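랙 작업 자동화 키트 'Flulard' 현장 검증 참가자 모집

제조사 소개서에는 Flulard가 서버실 배선과 장비 교체를 "사람 손 없이" 해낸다고 적혀 있습니다. 저희 Bullmont 검증팀은 그 문장을 아직 믿지 않습니다. 시연 영상은 전부 새 랙에 새 케이블이었고, 편집점도 많았습니다. 그래서 직접 돌려 보고 결과를 그대로 공개하려고 합니다. 제조사 협찬은 받지 않으며 키트도 저희 돈으로 샀습니다.

모집 대상
- 서버나 네트워크 장비를 랙에 직접 설치해 본 분 (경력 3년 이상)
- 케이블을 뽑기 전에 라벨부터 확인하는 습관이 있는 분
- 로봇 팔 조작 경험은 없어도 됩니다. 소개서대로라면 필요 없어야 하니까요.
- Flulard 판매사나 대리점에서 일한 적이 있는 분은 지원할 수 없습니다.

하는 일
같은 작업을 한 번은 손으로, 한 번은 키트로 진행합니다. 포트에 케이블 꽂고 빼기, 드라이브 캐디 교체, 빈 칸에 장비 올리기까지이고 걸린 시간과 실패한 동작을 모두 기록합니다. 전체 동작은 약 577회이며 여러 참가자가 나누어 맡습니다. 키트가 멈추면 다시 켜 주지 마시고 멈춘 시각부터 적어 주세요. 제조사가 말하는 성공률에 재시도가 포함되는지 저희는 아직 답을 듣지 못했습니다.

조건
장소는 Futville에 있는 Pickering 작업실, 기간은 8월 중입니다. 1인당 총 84시간, 시작은 오전 10시입니다. 식비와 교통비는 별도로 드립니다. 기록지 한 장을 채울 때마다 4000원을 추가로 지급하고, 실패 기록도 똑같이 쳐 드립니다.
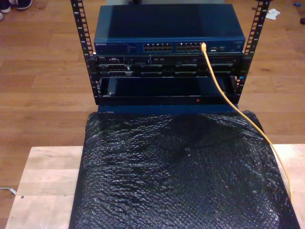

장비는 중고도 섞어 씁니다. 현장에서 만나는 랙이 다 카탈로그처럼 생기지는 않았으니까요. 키트가 잘하는 작업이 있으면 그것도 숨기지 않고 쓰겠습니다. 다만 "대체로 잘됨" 같은 표현은 보고서에 넣지 않습니다.

지원 방법
랙 작업 경력과 가장 고생했던 배선 작업 하나를 적어 Bullmont 홈페이지 모집 게시판에 올려 주세요. 자기소개서는 필요 없습니다. 선발된 분께만 연락드리며, 작업 전에 안전 교육을 한 차례 받으셔야 합니다.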